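How to empty and reline a small bin without the mess

Reading time: 3 minutes

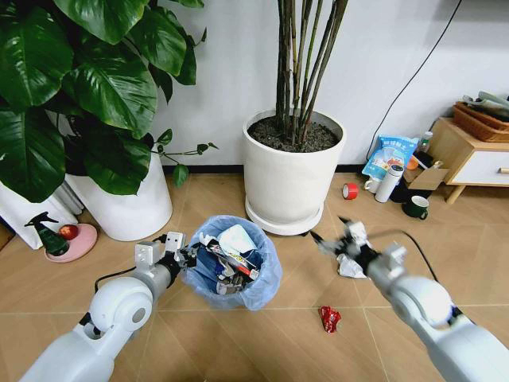
A small bin in a sitting room or study fills up faster than the one in the kitchen, mostly with tissues and snack wrappers, and it is easy to leave it a day too long. Light rubbish takes up a lot of room for very little weight. A bag packed to the brim, with a crumpled white tissue on top and a wrapper on the tiles in front of the bin, is past the point where you can just lift it out. Deal with the floor first, then the bag.

What you need

A spare bag of the right size, a damp cloth, a dry cloth and a dustpan and brush. For small bins I buy the thin bags on a roll of 100. The Vernus ones fit most round bins and have enough length to fold over the rim.

Step 1. Clear the floor

Pick up the larger scraps by hand and keep them to one side. Shiny wrappers slide away from a brush on smooth tiles, so don't bother sweeping them. If there is a big plant nearby, lift the lower leaves and look around the pot. Put dead leaves with the garden waste if you have a collection for it.

Step 2. Press down the contents

Fold a piece of stiff paper in half and push down on the rubbish with it. Go gently – thin bags split at the seam. Don't press if there may be glass or anything sharp inside. Once the level has dropped by a hand's width, add the scraps from the floor.

Step 3. Lift and tie

Unfold the bag from the rim all the way round before you pull. If it sticks, tip the bin slightly to let air in underneath. Gather the top, twist it twice and tie a single knot.

Step 4. Wipe the bin

Use the damp cloth on the inside and the rim, then the dry one. A bag put into a wet bin clings to the sides and won't open out.

Step 5. Put in the new bag

Open it fully and push it down to the base. Fold the top outwards over the rim by at least three fingers. If it is too loose, tie a small knot in the spare plastic at one side – Gleice Aguiar sent me that tip in March and I have used it ever since.

A note on sorting

Crisp packets and sweet wrappers usually go in general waste, and so do used tissues. Clean kitchen foil can often be recycled, but check with your council.

Vega Nieto, updated 8/19/23

We use cookies to remember your settings. Accept / Manage

Contact | © Tutness Home Pages | Back to top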